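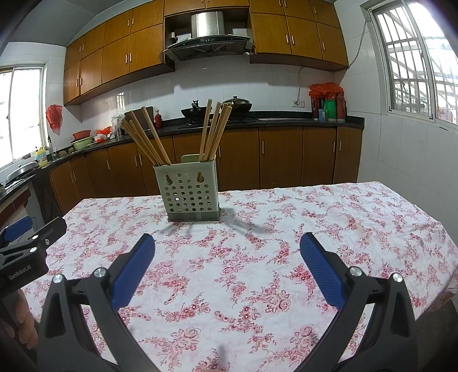 Fig. 9. Filled chopstick holder on the dining table.

Section 9: Setting up your chopstick holder

Now for the fun bit! A good holder keeps a whole bundle of chopsticks upright, airy and within reach of everyone at the table, and it takes very little work to get going.

Before you start

Wash the holder in warm soapy water and rinse it well. Poke a cotton bud through any holes that look blocked (the rows of round holes are what let the air in, so they deserve a bit of fuss). Wash new wooden chopsticks too and dry them with a clean tea towel.

Standing it on a table or worktop

1. Choose a flat spot. A tablecloth is fine, but smooth out any creases under the base first.
2. Stand the holder with its grey base band at the bottom and the two keyhole slots at the top.
3. Sort the chopsticks into pairs and drop them in with the eating ends up.
4. Let them fan out! Splitting the bundle so that one group leans left and the other leans right makes it much easier to pull out a pair.
5. Slip a small spoon in behind the chopsticks if you have the room. It's lovely to have one handy for sauces and pickles.

Note: 12 pairs is plenty for most family tables. If you have to push to get the last pair in, take a few out.

Hanging it on a wall

1. Empty the holder.
2. Hold it against the wall, check that it is level and mark both keyhole slots in pencil.
3. Fit 2 screws suited to your wall, leaving the heads standing slightly proud.
4. Place the wide part of each slot over a screw head and slide the holder down until it sits firmly.
5. Give it a gentle tug, then refill it.

Caution: Keep the holder well away from gas burners and hot pans. Plastic softens with heat.

Caution: On tiles, use a tile drill bit and check for pipes and cables first.

Weekly care

Take everything out, wipe the inside and rinse the base, where drips like to collect. Leave the holder upside down on a rack until it is fully dry. Throw away any chopsticks that have split or gone dark at the tips.

Section text: Priit Sakalauskas. Revised 26/01/2025.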